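Cundville Riders Board > Parts and Suppliers > Drumow LED headlight, anyone fitted one?

tankslapper_tom
Mine came yesterday from Skistine and I am so pleased with it! Ordered in the evening, had it in my hands two days later, and it went straight into the old seven-inch bowl with no filing at all. My battery used to sag at every stop light and now it just sits there happy. 181 dollars with the adapter ring.

rustyspokes
Glad you like it, but that's a lot for a headlight. I paid 20 for a plain halogen bulb and I can see fine.

tankslapper_tom
Fine in town, sure. Try the back road to Bouzid in November – I could read the signs way before the bend!

oilyrag
I have to side with rusty. The beam is bright but it has a hard cutoff, and when you lean the bike the inside of the corner goes black. Sent mine back. Skistine refunded me without a fuss, I'll give them that.
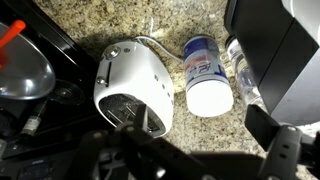 kickstart_kay
Mine has done almost 300 miles and I love it, cutoff and all (tilt it up a hair, oilyrag, it helps so much!). The adapter ring is the part to watch. Get the chrome one if you have a chrome bowl, because the black looks wrong on an older bike. Mine has a soft shine close to the silver knob on that white toaster, and it suits the bike perfectly.

rustyspokes
Does it need a new flasher relay too?

kickstart_kay
No, only if you change the turn signals. Headlight is plug and go.

oilyrag
Tilted mine every way there is, kay. Still black in the corners.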